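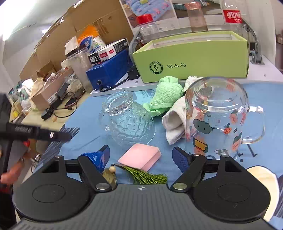 Can I try the hand-held gripper before I order one?
Come to one of our open afternoons and you can have it in your hand for as long as you like. Doors open at 2 p.m., and there's no need to book unless you're bringing a group.

Setville Hand-Held Gripper

I run the open afternoons for Setville, so most of what's on this page comes from watching people pick the thing up for the first time. It's a two-finger gripper you hold and steer yourself, made for recording the kind of handling you'd like a robot arm to learn later. You do the job with it, and the recording goes off to your training setup.

We work over a table with a blue printed cloth and ordinary household stuff on it - a pink block, a tassel, a little wooden bead, a couple of towels, clear glass cups standing upside down. Everybody goes for the block first. Fine, go for the block! But then please have a go at the tassel, it's my favorite. All those thin threads fan out and you have to decide whether you want them or the narrow end (I always go for the narrow end). The glass with the fish-scale pattern is a good one too, with that small handle sticking out at the side.

At the April afternoon Telmo Cantero came over from Virkholm and spent his whole visit on towels. He wanted to know how wide the fingers had to be before he could take a fold without dragging the rest along, and by the end he was teaching the people next to him. I got a cup of coffee out of it and learned a fair bit.

What you get

Gripper, ready to use, with fingertip pads fitted
One spare pair of pads
Charging lead, 300 cm
Carry case by Dumorell
Printed quick guide, 17 pages

Price: $490. Spare pads are $17 a pair. If you buy at an open afternoon we take the order there and ship it from the Hrnčiar workshop, same price as online.

Coming along

Wear sleeves you can push up. Bring an object from your own work if it fits on a table - last time we had a bag of cable clips and a very stubborn glove, and both got a proper turn. You'll do your first few grabs with me standing beside you, then I leave you to it. Groups of more than six, drop us a line first so I can put out a second table.

Parking is behind the building, 250 meters from the door. Follow the Setville signs and ring the lower bell.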